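Speaker notes: Small Stuff, Clear Boxes
Derkwood Makers' Evening, 4 December 2019

Wait for the chairs to stop scraping. Say hi, thank them for coming out in the cold, and remember to turn the mic ON this time!

So, I have a bead problem. I started making little rings and bracelets to sell at the Abernathy craft fair, and before long I had beads in jam jars, beads in envelopes, beads in the car. Last February I sat down and counted the lot (ask who else has done this, there's always one hand) and I had 2,233 loose beads in one cookie tin. All mixed up. It took me most of the month to sort them, with the radio on and a lot of tea.

What got me out of it was the see-through box with the little square cells. I'd always bought the pretty opaque ones, and then I'd open every lid hunting for the gold. With a smoky clear one I can see what's in there before I touch it, and the tint hides the dust a bit too.

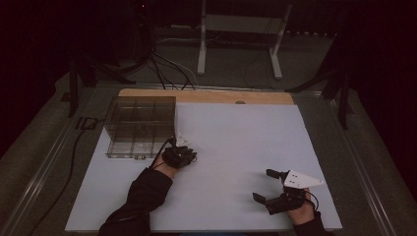
Divided box on the work board, with a few small white bits beside it.

Talk about the board for a minute. Work on something flat and pale, and keep your box at the back, well away from your elbows. (Tell the Flositz story, the hotel carpet, 100 seed beads, me on my knees with a flashlight. Keep it short!)

Then paper. A big sheet of plain white paper over the table is the cheapest upgrade I know. Pale pink beads vanish on a patterned cloth, and on white you can at least catch the shine, and the golden or tan ones between them jump right out. When you're done, fold the sheet and pour the strays back in the box.
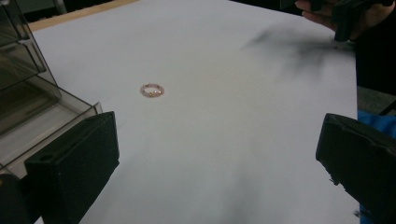

Drawers, and why I came around to them

I was a lid person for years. Lids need somewhere to go, though, and mine went on the floor. A little drawer with a knob stays put, and you can pull it open just a bit with one finger while you're holding thread in the other hand. I have 2 at home now, both from Zastier, one for findings and one for finished rings.

Pause here and take comments from the floor before the swap table.
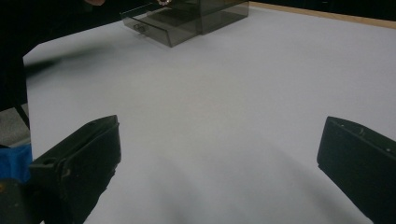

Somebody at the last talk said she'd gone back to lids, as her drawers slid out whenever she carried the box to the car, and a strip of painter's tape across the front fixed it. Pass that on, it works!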